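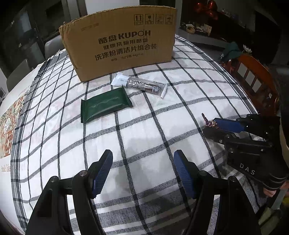

Unit 6: Judging a hand-held gripper kit before you buy

A hand-held gripper kit is a pair of tools that a person carries, one in each hand, to record how everyday jobs are done. The recordings are later used to train a robot arm with the same kind of fingers. This unit looks at one such product, the Inance kit, as it is offered to small labs and teaching departments. The fingers on a tool of this type are the part that meets the object, so most of our time goes there. On the near tool the two finger assemblies stand wide apart over the cloth, and each has a ribbed blue pad on its inner side. The tool at the right has a smooth blue pad visible on its upper jaw and is holding a small item in a shiny twisted wrapper by the tips. Keep both in mind when you reach the section on pads.

What the offer contains

The Inance kit is sold in two versions. The single version has one tool, one charger, one set of spare pads and a case. The pair version has two of everything except the case, which is shared. Both come with a license for the recording software, Hulisetti, for one year. After that the license is renewed yearly, and the price of renewal is not printed in the offer. You have to ask for it. Put this on your list of questions, as we will come back to it under cost.

The tool weighs 518 grams with its battery in. The maker gives this figure without the wrist strap. Our department's pair was weighed in the workshop in October and the figure is correct.

Opening width is given as 86 millimeters between the pads. Note the words "between the pads." Some sellers measure between the bare jaws, and the pads then take away part of what you were promised. When you compare offers, check which measurement is being used and write it next to the figure.

Pads

The pads are the part you will replace most often. Two surfaces are of interest to us.

Ribbed pads have ridges that press into a soft object and help keep it from sliding. They are a sensible choice for bags, cloth and plump sealed packets. Dirt gathers between the ridges, and a ribbed pad takes longer to clean.

Smooth pads touch a flat object over a larger area. They wipe clean quickly. Dust or grease on a smooth pad changes the grip a good deal, and a student who has just eaten lunch over the work table will find this out.

The offer lists spare pads as a consumable with no stated life. We asked for a figure and were told it depends on use. Treat that as no answer and budget for at least one spare set per tool per term.

Linkages

The fingers are carried on linkages joined by round metal pivots. Before each session, close the fingers slowly and feel for any side play. A loose pivot shifts the fingertip a little to one side, and the recording will then show a finger position that is not the true one. The screws on the linkages can be reached from outside with the driver in the case. Do not use thread glue on them. The maker's leaflet says this voids the service agreement.

Choice of test objects

A common fault in product trials is to test with wooden blocks only. Blocks are stiff, dry and square, and nearly any gripper will manage them. The objects for a fair trial should include packaged goods with these features:

Clear plastic film with bright reflections
A packet with crimped or serrated ends
A small item in a twisted wrapper
A cardboard box with printing on the face
Something soft with no fixed shape

Clear film matters for the camera as much as for the fingers. Reflections move when the tool moves, and tracking software can take a reflection for an edge. A patterned tablecloth is another fair challenge. The lines help the software find its position, but a strongly repeated pattern may lead it to match one line with its neighbor. Run the same task on a plain surface and on a patterned one, and keep the two sets of results apart.

Twisted wrappers are a good test of fine closing. Pick the item up by the body first, then by one thin end. The second is much harder, and the offer makes no claim about it.

Two-handed work

The pair version costs nearly twice as much as the single one, so the buyer should know what it is for. Many household jobs need one hand to hold and one hand to act: opening a packet, folding a cloth, taking a lid off a jar. If your planned tasks are all of the pick-and-place kind, the single version is enough. If they are mixed, rent the second tool for a month before deciding. Alberg, the regional dealer, rents by the week and takes the first week's fee off the price if you buy.

With two tools in use, the two recordings must share one clock. Hulisetti does this through a cable or over the wireless link. In our trial the cable gave no trouble. The wireless link dropped in 2 of 19 sessions, and both times the software carried on recording without a warning. The gap was only found when the files were opened. Use the cable.

Service

Lumbantobing is the service firm named in the offer. It repairs the tools, replaces batteries and recalibrates the fingers. Three points in the agreement should be read closely:

Shipping to the firm is paid by the customer, also during the warranty.
Recalibration is free once a year and charged after that.
No loan tool is supplied during repair.

The last point is the serious one for a teaching lab. A single tool out for repair stops the course.

Cost sheet

Fill in the cost sheet for a period of three years. Include the kit, pads, software renewal, shipping and one paid recalibration. Leave out staff time at this stage. Where the offer gives no price, write "not stated" in the box and do not guess.

Assignment

Write a purchase note of two pages for a lab that plans to record kitchen and table tasks. State which version you would buy and which spare parts you would order with it. Attach the cost sheet and your list of questions for the dealer. Notes are due on 11th November at the start of class. Paper copies only, stapled, with your group number on the first page.

Reading for next time: the Hulisetti export guide, sections on file naming and clock offset.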